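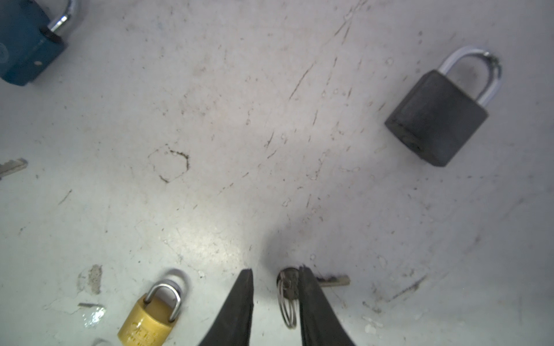
Padlocks and keys, back bench at Barnthorpe

Ticket 129
Subject: Key tag labels print one line too low, then skip every other label
Opened by: Rasha Dabbas
Product: Fisisau sign-out, desktop version 2
Printer: Tannous desktop label printer, USB
Status: Closed (see last entry)

First message

Hi all! I run the locker desk at Barnthorpe and we use Fisisau to sign out padlocks and keys to members. Every lock gets a little tag with a number and a barcode, every spare key gets the same thing, and when somebody comes to the window I scan the tag and off they go. It has been great, I want to say that first, I'm a fan. But since the weekend the labels are coming out wrong and I'm out of ideas.

What happens: I pick a batch of tags, hit Print, and the first label is perfect. The second is a bit low. By the third or fourth the barcode has slid right over the gap onto the next label, and then the printer spits out a blank one, blinks orange, and carries on like nothing happened. If I print a single label it's always fine. It's only batches.

I have 30 tags to redo before members come back in February, and at one good label per try I'm going to be here a while.

Things I tried before writing in:
Turned the printer off and on (twice, and once more with feeling)
Restarted the computer
Took the roll out and put it back in
Held down the feed button until it did its little calibration dance
Swapped the USB cable for the one from the scanner

None of it made any difference. The calibration did use up a good foot of labels though, so thanks for that, printer.

Reply from support, summarized so I have it all in one place

They asked for three things: the label size set in Fisisau, the label size set in the printer's own settings on the computer, and whether I had changed the brand of labels. They also asked for a test page from the printer with Fisisau closed.

Update, 10:40 a.m.

OK, answers. Fisisau says "Small tag." The printer settings say "Small tag (custom)," and I have no memory of making a custom anything, but I also set this up a long time ago with a toddler on my lap, so who knows.

Labels: yes! We did change. We used to get ours with the printer, and when those ran out I ordered Drevel ones, a roll of 200. The box says they're the same size. I've been using them since Sunday. And I know, I know, reading that back it's pretty obvious where this is going, but they look exactly the same on the bench and the single labels come out perfect, so I didn't think of it.

Test page with Fisisau closed: also drifts. So I owe your software an apology.

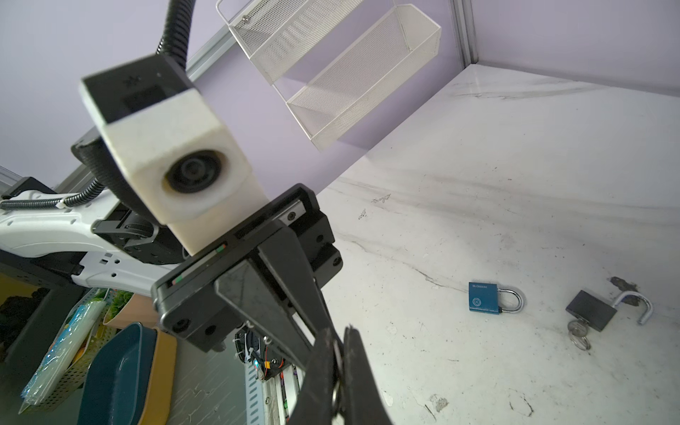
Back bench again, small metal ring toward the bottom

Update, 11:15 a.m.

Support had me get a ruler and measure from the top edge of one label to the top edge of the next one, gap included, on the old backing paper and on the new. I found a strip of the old backing in the trash (glamorous work, this). The labels themselves match. The gap doesn't! The Drevel gap is a hair narrower. You'd never spot it on one label, but it adds up as you go down the roll, which would explain the sliding.

What I still don't get is why the printer doesn't just see the gap. It has a sensor for that, and I calibrated it. Support said to look in the printer settings under Media and tell them what it says for Type.

It says Continuous.

So apparently at some point I told the printer there were no gaps at all, just one long strip, and it has been measuring its way down the roll by blind faith this whole time. With the old labels the numbers happened to match. Wow.

Update, 11:50 a.m.

Changed Type to "Labels with gaps." Hit Apply. Ran the calibration again. Printed a batch of five and... the same thing. Low, lower, blank, orange light. I said a word.

Went back into settings and it said Continuous again. Changed it, hit Apply, closed the window, opened the window. Continuous. It just won't hold on to it. I did this more times than I'd like to put in a ticket.

Lunch.

Update, 1:30 p.m.

Support's idea was that there are two places for this setting and the one I was changing is only for my own login. There's another set of defaults under the Advanced tab, and Fisisau reads those. I had to click through a permission box to get to it, and the permission box wanted a password I don't have. Our office manager has it and she was at the dentist.

While I waited I sorted the bench so I'd be ready to go: old tags in one tub, new split rings in another, and a sheet of paper for anything where the number on the tag doesn't match what's in Fisisau. There are more of those than I'd hoped.
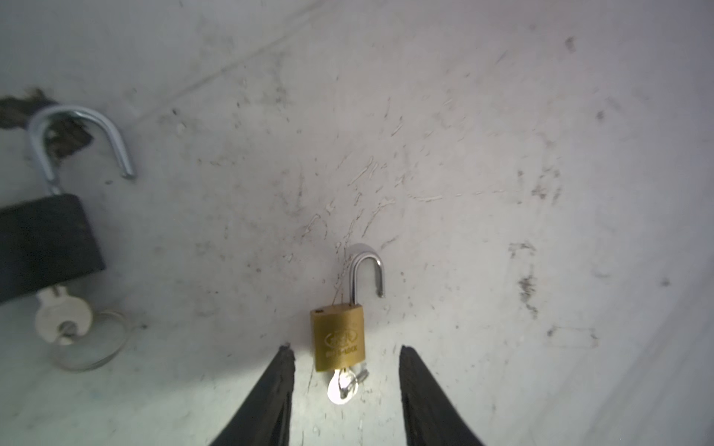
A side question while I'm at it - can I reprint a tag without it counting as a new item? Last time I did a reprint I ended up with two records for the same lock, and the member who had it signed out got a reminder email for each one. She was nice about it. Support says to use Reprint from the item page, not Print from the batch page, and that they can merge the doubles for me if I send a list. List is coming.

Update, 3:05 p.m.

Password obtained! Changed the Advanced defaults to "Labels with gaps," deleted the custom size and picked the regular Small tag. Closed everything, restarted the printer, calibrated.

Batch of five: perfect. Batch of ten: perfect, every barcode smack in the middle. No orange light. I scanned the lot with the handheld and each one came up in Fisisau with the right number. I did a lap of the room.

Then I got greedy and ran the rest in one go, and it was fine until the very last label, which came out with a crease. That was me. I had the roll in with the cardboard edge rubbing on the guide. Moved the guide over, reprinted that one (from the item page, I listened) and it's good.

Last entry

Please close this one. For anybody who searches and lands here with the same drift: check Media Type in the Advanced defaults, and do it with the admin password or it won't stick. The Drevel labels are fine, by the way, I'm keeping them.

The list of doubles is attached to a separate ticket so it doesn't get lost in this one. Thanks so much for the patience!

Rasha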